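Durus Players bring back The Lamplighter's Daughters for a December run

Anyone who was in the hall at Clollov the last time the Durus Players put on a musical will remember how late we all got home, and how little anybody minded. So it is a real pleasure to report that the company is returning to The Lamplighter's Daughters this December, with most of the old songs, a good many new faces and — at long last — a proper band in place of the piano and the one brave clarinet.

The show will run for eight performances at the Bretus, the old playhouse at the top of the hill, which seats 623 if you count the two rows under the balcony where you have to lean forward a bit to see the top of the set. Curtain up is at half past seven, and there are two matinees for those who would sooner be home in time for tea.

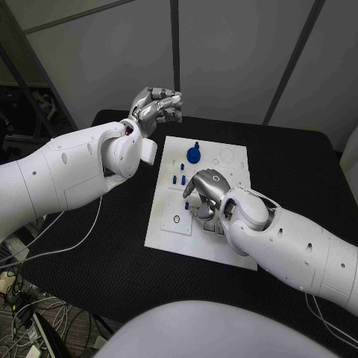
Tuulikki Keskinen directs, and she has gone back to the first version of the script, before the second act was trimmed. That means we get the ferry scene again, and the long quarrel between the sisters that used to lead into the waltz. I have always had a soft spot for that quarrel. It is difficult to sing, and harder still to act, with both women having to stay furious through a tune that wants you to sway along, and when it was taken out the waltz never quite made sense on its own. The running time goes up to just under three hours with the interval, so do bring a cushion if you are sitting upstairs.

Liv Viklund takes the part of Marta, the elder sister. Regular Bretus audiences will know her from the comedies, where she has had us all in stitches more than once, and this is her first big singing role with the company. I sat in on a run of the first act and came out humming, which I take as a good sign (my family may feel differently by now). Her voice is lower than we are used to in the part, and two of the songs have been moved down to suit it. They sound all the better, a little rougher and sadder, and the lullaby in particular had the whole room very quiet.
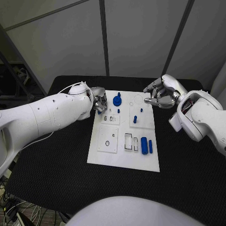

Keskinen said the longer second act had been on her mind for years, and that she would not have agreed to direct the show again without it. She added that the cast had learned the ferry scene in six evenings, faster than she had dared to hope, and that she was now cutting pauses to keep everyone on the last bus.

The new set is by the Hodžić workshop, who also did last winter's snowy street with the shop that lit up from inside. There is to be a quayside this time, with steps running down into the orchestra pit, and the band will be up on the harbour wall where we can all get a good look at them. It's a lovely idea, though I do wonder how the drummer feels about the climb.

Tickets are on sale at the box office and at the bakery across the road, which has sold them for as long as I have been writing these notes and will happily find you a bun to go with them. Concessions are available for every performance apart from the last night. The opening is already filling up, and the matinees usually go soon after. 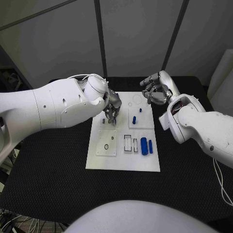

Viklund, asked whether she was nervous, said the waltz still frightened her every single time, and that she hoped people would come in the first week as well as the last, as a new show needs a full house to find out where the laughs are.

The bar opens an hour before each evening performance, and there will be soup.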